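# Gripper width looks fine in replay, but the policy closes early on thin objects

**eirini_s** (Eirini Sarantis)

I'm training a tabletop pick policy from hand-held gripper recordings and have a timing problem I can't isolate.

Setup:

- Hand-held gripper with one wide-angle camera looking down past the fingers. No robot arm during collection.
- Camera pose from visual-inertial SLAM, gripper width computed from the image.
- 1301 episodes after filtering, all single-object picks and placements on a table.
- The policy takes two image observations plus relative pose and width, and outputs a chunk of relative poses and absolute widths.
- Deployed on an arm with a motorized parallel gripper carrying the same finger shape. Runtime is the Anero controller stack, latest release, with our own node feeding it waypoints.

On boxes and cups the policy is fine. On anything thin and lying flat (tubes, markers, a folded cloth) it starts closing before the fingers have come down around the object. The fingers meet above it, or one fingertip lands on top and pushes it away.

What I have checked:

1. Replay of the recorded trajectories through the same controller. Pose tracking error is within 3 mm on every axis. Picks succeed in replay if I put the object in the recorded position.
2. Width calibration. Fully closed and fully open match between the hand-held tool and the motorized one.
3. Training loss. Nothing odd. Validation error on width is lower than on position.
4. Observation latency. I measured the camera pipeline at 53 ms from exposure to tensor and compensate for it.

Since replay works and the policy doesn't, I assumed a perception problem: a white tube on a pale table has little contrast, so maybe the network can't estimate its height. I added brightness and color jitter and retrained. No change that I can measure.

Is there a known fix for this, or do I need depth input?

Relevant part of the config:

```yaml
obs:
 image_horizon: 2
 image_latency: 0.053
 pose_latency: 0.0
 width_latency: 0.0
action:
 horizon: 16
 execute: 8
 pose_action_latency: 0.12
 gripper_action_latency: 0.12
 width_source: image
```

---

**brorkent**

Add a depth camera. RGB can't do height on flat objects. We had the same thing and a stereo module fixed it in an afternoon. You can mount it on the wrist and concatenate the depth as a fourth channel.

> **eirini_s:** The demonstrations were recorded without depth, so I would have to collect everything again. Did you compare against an RGB policy trained on the same data?

> **brorkent:** No, we changed the camera and the dataset together.

---

**hsiao**

I would not touch the sensors yet. Your config has two things in it that produce this symptom, and both can be tested without new data.

**1. The two action latencies are probably not equal.**

You have `pose_action_latency` and `gripper_action_latency` both at 0.12. It would be unusual for an arm and a separate gripper motor to have the same delay. If the arm lags 0.12 s and the gripper responds in a third of that, every close command lands early relative to the approach. On a tall box this is hidden: the fingers are already on both sides of the object long before they have finished descending, so closing a little early still grabs it. On a flat tube the window between "fingers low enough" and "fingers closing" is short, and the offset uses it up.

Your replay test doesn't rule this out. Check how the replay script sends commands. The stock Anero replay node waits for each waypoint to settle before sending the next, so arm and gripper are resynchronized at every step. The policy node streams timestamped targets and never waits.

To measure the two delays, send a sinusoid to each actuator separately and cross-correlate command with reported state:

```python
import numpy as np

def action_latency(t_cmd, x_cmd, t_meas, x_meas, dt=0.001, max_lag=0.5):
 t0 = max(t_cmd[0], t_meas[0])
 t1 = min(t_cmd[-1], t_meas[-1])
 t = np.arange(t0, t1, dt)
 a = np.interp(t, t_cmd, x_cmd)
 b = np.interp(t, t_meas, x_meas)
 a = (a - a.mean()) / a.std()
 b = (b - b.mean()) / b.std()
 n = int(max_lag / dt)
 score = [np.mean(a[:len(a) - k] * b[k:]) for k in range(n)]
 return np.argmax(score) * dt
```

Use a period of several seconds and keep the amplitude small enough that you don't hit a velocity limit. If the motion saturates, the peak shifts and you get a number that is too large. Run it for one arm axis and for the gripper. Note that this gives you command-to-report time, so it includes the feedback delay. Measure that separately if your driver lets you and subtract it.

Then send each target early by its own latency:

```python
t_send_arm = t_target - pose_action_latency
t_send_gripper = t_target - gripper_action_latency
```

Targets whose send time has already passed should be dropped. Some forks of the policy node clamp them to "now", which fires a burst of stale width commands at the start of each chunk. If your build does that, fix it first. It would cause early closing all by itself whenever inference runs long.

**2. Width from the image may be biased near open.**

You verified the two end points. Check the middle. Width comes from where the fingers are in the picture, and on a wide lens that mapping is not linear if the undistortion is even slightly wrong. Look at the predicted width against calipers at ten or more openings. A curve that matches at both ends can still sag between them. If the recorded width says "slightly closing" while the operator was still holding the fingers open, the policy learns to do exactly that.

Smoothing matters too. If the width signal went through a centered filter, the start of each close is smeared backward in time. With a window of 25 frames the recorded close begins 12 frames before the actual one. Use the raw signal or a median over 3 frames.
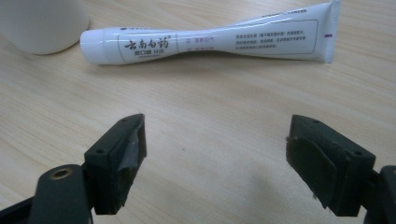

To see whether the smearing is in your data, extract the frame where the recorded width first drops by more than your noise level, for every episode, and view the frames as a contact sheet. In a clean dataset the fingertips are level with the object or on either side of it in nearly all of them. If you see many onsets where the fingers are wide open and the target is still beyond the tips, the labels are early and the policy is reproducing them correctly. Split the sheet by object class. I'd expect the flat objects to look worst, given that operators tend to approach those quickly and close in one movement.

Contrast is last on my list. White on pale wood is not easy, but the fingers, the shadows and the printing on most packaging give the network plenty to work with. Your color jitter result points the same way.

> **eirini_s:** Measured both. Arm 0.13 s, gripper 0.05 s. The replay script does wait for settling, as you said. And the width was run through a Savitzky-Golay filter with a window of 25. I had forgotten it was in the preprocessing.

> **hsiao:** Change one at a time if you have the patience. The latency fix needs no retraining, so start there.

> **eirini_s:** Latency fix alone: fingers no longer meet above the tube, but it still pushes the object in some trials. Rebuilding the dataset without the filter now. The contact sheet does show early onsets, mostly tubes and markers.

> **hsiao:** That fits. When you rebuild, regenerate the normalizer statistics as well. The cached ones were computed on the filtered width.

---

**primberg**

Agree with hsiao on the latencies. Two additions.

Your `execute: 8` out of a horizon of 16 means the policy commits to a close decision for eight steps without looking again. At 10 Hz that is 0.8 s. Try `execute: 4`. It costs more inference calls, and if your GPU can't keep up you will get gaps between chunks, so log the time from observation to first usable action before and after.

Second, `width_latency: 0.0` on the observation side is suspect. If the images are 53 ms old and the width reading is fresh, the policy sees a gripper that is ahead of its own picture. In the recordings both came from the same frame, so they were aligned by construction. Interpolate the robot's width and pose to the image timestamp:

```python
t_img = t_receive - image_latency
width_obs = np.interp(t_img, t_state - width_latency, width_state)
```

Same for pose, with slerp for the rotation. Setting both latencies to zero is only right if your drivers stamp at measurement time. Many stamp on receipt.

I haven't used the Anero replay node, so I can't comment on that part.

> **eirini_s:** Our gripper driver stamps on receipt. The arm driver stamps at the controller. So pose was correct and width was not.

> **eirini_s:** Retrained on raw width, with the separate action latencies, corrected width timestamp and `execute: 4`. Flat objects now work at the same rate as boxes, apart from the folded cloth, which still slips. I'm treating the cloth as a separate problem. Accepting hsiao's answer because the filter made the larger difference.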